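Teaching by hand, the slow way

Anyone who has taught a child to tie a shoelace knows the feeling. You do it once, slowly, then once more, and you start to wonder how you ever learned it yourself. At Munro, a small workshop on the Sirnton road, grown adults spend whole afternoons in much the same spirit, only their pupil is a pair of robot arms and the lesson is putting caps away.

The arms are steered from a distance. The teacher moves a set of handles, the arms follow, and every reach and squeeze is stored as one complete showing. The team calls the job Drenda, for reasons lost to an old whiteboard, and when I visited in January they had gathered 464 showings of it, of which 98 had been thrown out for being hurried or muddled. I felt rather sorry for those 98.

Caps are harder than they sound. A box stays the shape it was when you last looked at it, but a cap folds, slumps and rolls over on its brim — and an arm that comes down a finger's width too far simply squashes it flat. I was allowed a go, and managed to chase a cap the length of the table before a kind soul took the handles from me. The better teachers move as if they were stroking a nervous cat, and they pause before each grip so that the moment is plain to whatever will be learning from it.

On the wooden table there were caps in two colours, grey and maroon, with a pair of clear containers standing along the far edge. One grey cap and one maroon were still out on the wood, the grey one under the wrist of the left arm, and each container had a cap propped up in it, the maroon one badly crumpled.

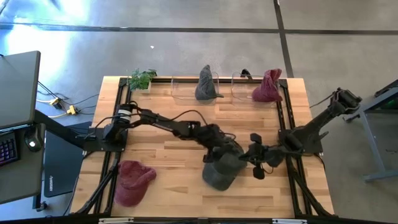
What the arms make of it

The showings go to Bandeo, the learning program, overnight, and by breakfast there is something new to try. Some mornings it is a delight, and some mornings the arms dither over a brim like a shopper choosing melons. Then the kettle goes on and the teaching starts again, with nearly 248 more showings planned before the spring.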